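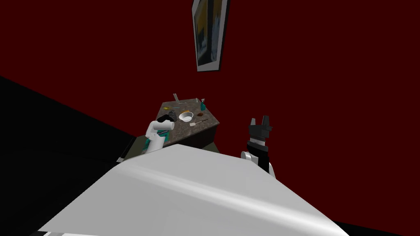
The tide gauge at Drirance had been reading 10 millimeters high for eleven weeks when the office sent Lucero Giraldo to correct it. She took the morning ferry with a steel tape, a level, two staffs and the station log, which ran to 84 pages and had been kept by the same hand since page 3.

The hand belonged to Percy Ccori. He met her on the pier and carried the staffs. He had been the observer for as long as the present gauge had existed, and his duties were set out in a letter glued inside the cover of the log: read the staff at eight in the morning and eight at night, note the wind, wind the clock, change the chart.

"It isn't the float," he said. "I cleaned the float."

"When?"

"It's in the log."

It was in the log. He had cleaned the float in June, with vinegar, and had recorded the quantity of vinegar.

The gauge stood in a hut at the end of the pier, over a vertical pipe that went down into the harbor. A small hole near the bottom of the pipe let the sea in slowly, so that the water inside rose with the tide and ignored the waves. A float rode on that water. A wire ran from the float over a wheel to a pen, and the pen drew the sea on a drum of paper. The mechanism was a Motis, an old model with brass gears, and it was in good order.

Giraldo measured down to the water with the tape at ten-minute intervals through one full tide and compared each figure with the pen. The pen agreed with the tape. She checked the hole for weed and found none. By four in the afternoon she had eliminated the float, the wire, the wheel, the clock and the pipe.

"Then the sea is up," Ccori said.

"Brullex reads normal. So does Işık." Those were the stations on either side. "The sea doesn't go up in one harbor."

He considered this and wrote down the wind.

The remaining possibility was the pier. A gauge measures water against the thing it is bolted to, and if that thing sinks, the water appears to rise. The next morning she set up the level and ran a line from the benchmark in the church step, down the hill, across the road and out along the planks to the hut. Ccori held the staff. He held it very straight and did not talk while she was reading, which was more than she could say for most of the people the office paid to do it.

She ran the line out and back. The two runs closed within a millimeter. The hut had gone down by 10.

"Which pile?" Ccori asked.

"I can't tell from here. The seaward end."

He turned back through the log, past the vinegar, to an entry on page 77. The fishing co-op had moved its ice machine to the seaward end of the pier in the spring. He had noted the time of delivery and that the men had blocked the door of the hut for an hour. The reading that evening was the first high one.

Giraldo copied the entry into her field book. The correction was simple. She would write a new datum for the station, to take effect from the date of the survey, and the office would adjust the eleven weeks before it. The ice machine was a matter for the co-op.

"So my readings were wrong," Ccori said.

"Your readings were right. They were right about the pier."

He asked her to write that in the remarks column. She explained that the remarks column was for the observer, and that the visiting officer signed at the foot of the page and did not comment. He uncapped the pen and held the book open on his knee, out of the wind.

"How would you put it?" he asked.

"Staff zero found 10 millimeters low by leveling. Previous readings to be adjusted."

He wrote it down as she said it, and then the time, and then – after looking at the flag on the harbor office – the wind, which had gone round to the northwest. She signed at the foot. The ferry was not until six, so they changed the chart together, and he began page 85.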